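Trutow Briefing: six weeks with a politics newsletter

I've been paying for the Trutow Briefing since the week the budget talks went sour, so it seemed fair to say whether it's worth the money. Short version: mostly yes, with a couple of grumbles.

If you haven't come across it, Trutow sends one email each weekday morning covering parliament, spending rows and whatever the markets made of it all. Mine lands before seven, which suits me, as I like to be annoyed before breakfast and get it over with. There's an app as well, made by a firm called Osent, and I'll come to that.

The writing is the best bit. Khrystyna-Mariia Stetsiuk does the Tuesday edition and she's brilliant at explaining what a vote will do to people's bills without making you feel thick. Her piece on the Barajas amendment (the one that would have pushed the relief payments back until after the election) was the first time I'd understood why both sides were dragging their feet. It ran to 2,694 words and I read every one of them on the bus!
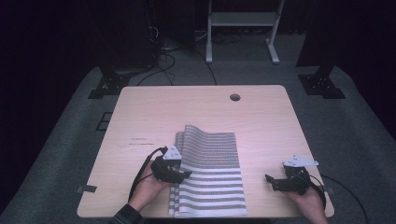
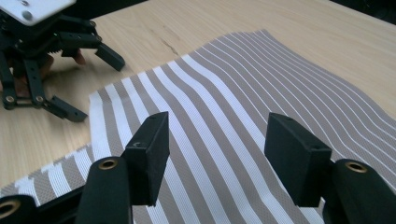
The weekend round-up is weaker. It's a lot of links, plenty of them to things I'd already read, and the local pages feel thin. I live near Tuvemthorpe, where the council has been arguing over its grant for months, and we got one paragraph. One! Meanwhile a leadership rumour that came to nothing had three days running.

Now, the app. It works, it's quick, and the big-text setting is lovely for tired eyes. But the alerts are far too keen. I had 81 in my first week, most of them telling me that talks were "continuing", and it took a good hunt through the menus to turn them down to main votes only. Search is poor too. I typed in "relief bill" and got 604 results in no order I could make out, with the newest somewhere in the middle.

The price went up in November for new readers, so have a look at the free trial first, and put a note in your diary for when it runs out. Cancelling is done by email and they took two days to answer when I asked a question about it.

Four stars from me. I'm keeping the morning email and I've taken the app off my phone.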